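Murkdale opens river trail for fall season, new shuttle too

The long-promised river trail at Murkdale is open. All of it this time, not just the bottom half. Walkers can now go from the old mill parking lot up to Brornano Falls and back the same day, with a rest hut near the top and two new footbridges over the creek.

The full loop runs 109 minutes at an easy pace, going by the signs at the trailhead. Families with small kids should plan on longer. Dogs are fine on a leash. Bikes are not allowed past the second bridge, and the park says that won't change before spring.

"People kept driving right by us on the way to the lake," said Samran Thongdee, who manages visitor services for the park. "Now there's a reason to stop, get out, stay for lunch. Maybe stay the night."

Shuttle vans run by local outfit Steresel leave the mill lot every half hour from 8 a.m., last one back down at 6:30 p.m. Fare is $4 each way, kids under six ride free. Cash or card. The vans have racks for packs and strollers but no room for kayaks, so paddlers still need to use the lower boat ramp.

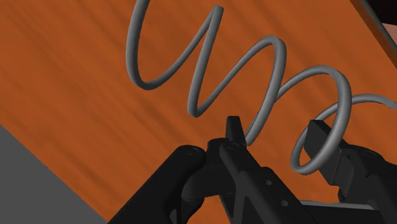

Parking was the big worry over the summer and it still sort of is. The mill lot has been regraded and now holds 249 cars, up from a lot less, with overflow on the grass behind the visitor center when the ground is dry enough. Get there before 10 on a nice morning. The county road shoulder is a tow zone now – they mean it, there are signs both sides.

September numbers look good so far. The park logged 3,683 visitors in the first half of the month, and that was with only the lower section open. Most came for the birds, the marsh boardwalk and the cold swimming hole below the mill.

Food is picking up as well. Getachew Alemneh has moved his coffee and lunch stand, Negussie, from the fairgrounds to the patio next to the visitor center. Lentil stew, flatbread, egg sandwiches, good strong coffee. Open 7 a.m. to 3 p.m. for now, and he is hoping to go later once the leaf season crowds show up.

"Hikers are hungry at funny hours," Alemneh said. "I sold out by noon the frist day."

The rest hut has water and restrooms but no food, and phone signal is poor above the second bridge. Paper maps are free at the front desk. Guided bird walks start at 7:30 a.m. from the boardwalk gate, no sign-up needed, bring your own binoculars if you have them.

Campground bookings for October open at noon on the park's websit or by phone. Tent sites only, the cabins are closed till spring for roof work.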